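Storkska Desk Tidying — Frequently Asked Questions

Which baskets does this page cover?
The small and medium slotted baskets in the Zosari range. Lidded boxes have their own page.

How much weight can a small basket hold?
500 g, spread evenly over the base. The sides are not rated for hanging loads.

Can I put chargers and power banks in a basket?
Yes, once they are unplugged and cool. Do not charge anything inside a basket, and do not stack items on top of a power bank. Coil the cable separately.

Will a basket mark a glossy wooden top?
The base is smooth, but grit trapped underneath will scratch any varnish. Lift the basket — do not slide it — and wipe the table first. Felt pads (part 173) fit all sizes.

How far should a basket be from a lamp?
Leave a clear gap between the basket and the bulb, and never stand a basket on the lamp's base. If the lamp is on for long periods, put it at one end of the table and keep the basket near the middle.

How do I clean the slots?
Use warm water, washing-up liquid and a soft brush. Baskets are not dishwasher safe. Dry fully before putting electrical items back.

Do you sell the lamp or the table?
No. We supply storage only. For oiled and varnished tops, see the Stergiou care leaflet.

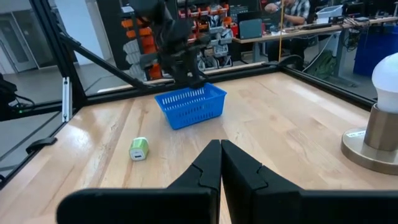 Page last changed: 2024-06-03

A small blue plastic basket on a light wooden table, with a lime-green, white-capped item still to be put away and a table lamp at the right.

Can I order in bulk?
Orders of 1,000 or more go through Brusura and are delivered on pallets. Smaller orders are placed through the shop page.

Are replacement pads included?
Each basket comes with 2 spare pads. Further packs are sold separately.

Will the colours change?
The present colours stay on sale until October. Stock after that date is listed on the shop page.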